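Progress report to the Zorness fund - April
Clilascombe site, Guvgate project

Hi Shakuntala,

A good month, mostly! We've now recorded 900 demonstrations with the hand-held grippers, which puts us 350 ahead of where we were in the last report. Seven people on the floor are trained to use them, and I'm happy to say two of those came over from packing because they asked to.

The big change is in how the day feels. Folding and sorting used to be a job you did with the radio on and your mind elsewhere. Now the same people are showing the work to a machine, so they talk about it a lot more - which hand goes first, when to let go, why Gauthier's old work sheet never matched what anyone did. I've rewritten that sheet twice now (the second time with their notes all over it).

Not everything is smooth. Wrists get tired, so I've cut sessions to 37 minutes and we swap over after that. It costs us some output and I'd like to keep it anyway. People also still ask what happens to their hours once the arms go in. I've told them what you told me, that hours are fixed through the pilot, but they'd like it in writing and so would I.

Next month we start on two-handed tasks in earnest. I'll need your okay on the spare set of grippers before then, please!
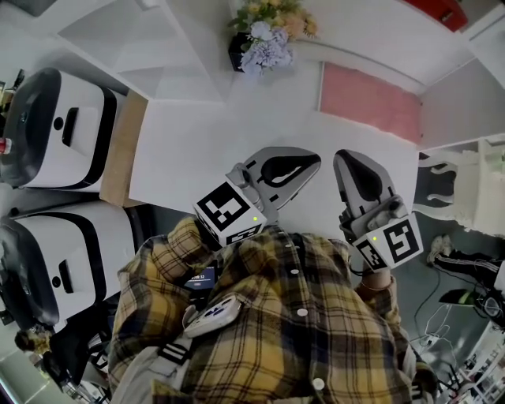
Both grippers up over the table, markers on top, controller on its strap.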